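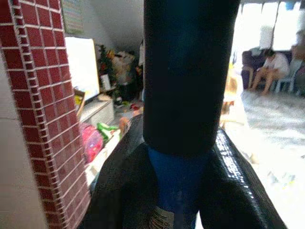 4 min read

How to Label Storage Containers So the Labels Stay On

Filed under: Home and Workshop

Most labels fail for one of two reasons. Either the surface was dirty when the label went on, or the label was the wrong type for the container. Both are easy to fix, and the whole job takes an evening for an average garage shelf.

What you need

Rubbing alcohol
A lint-free cloth
Polyester or vinyl labels, white
A permanent marker with a fine tip, or a laser printer
Clear tape, 2 inches wide
A pencil

Paper labels are fine for boxes that stay indoors and don't get handled much. For anything that goes in a garage, a shed or under a sink, buy polyester. It costs more per sheet, but you won't be redoing it in March.

Step 1. Sort before you label

Take everything off the shelf. Throw out what is empty or dried up, and combine duplicates if they are exactly the same product. Never combine cleaning products or solvents, even if they look alike. Keep those in the containers they came in.

Step 2. Clean the surface

Wipe the spot with rubbing alcohol and let it dry for a few minutes. Old adhesive has to come off completely. Warm it with a hair dryer on low, peel, then rub off what remains with cooking oil. Wash the oil away with dish soap and repeat the alcohol.

Step 3. Choose the position

Put the label where you can read it with the container on its shelf. On tubes and bottles, keep it on the straight part of the body. A label that runs onto a curved shoulder or a rounded end will wrinkle and lift. Mark the top corners lightly in pencil so a row of containers lines up.

Step 4. Write or print

Use one line for the contents and one for the month and year opened. Letters should be large enough to read at arm's length. On a printer, 22 point is a good size for the first line. Let marker ink dry before you touch it.

Step 5. Apply

Press down the middle first and work outward with your thumb. On round containers, start at one edge and roll. Leave it alone overnight before putting it anywhere damp.

Step 6. Cover it

A strip of clear tape protects marker from oil and wet hands. Let the tape extend past the label on both sides.

If a label lifts later, don't glue it back. Peel it, go back to Step 2 and use a new one. Containers with a waxy or soft rubber finish may never hold a label well, and a tie-on tag is the better choice for those.

Written by Ilaria Bianchini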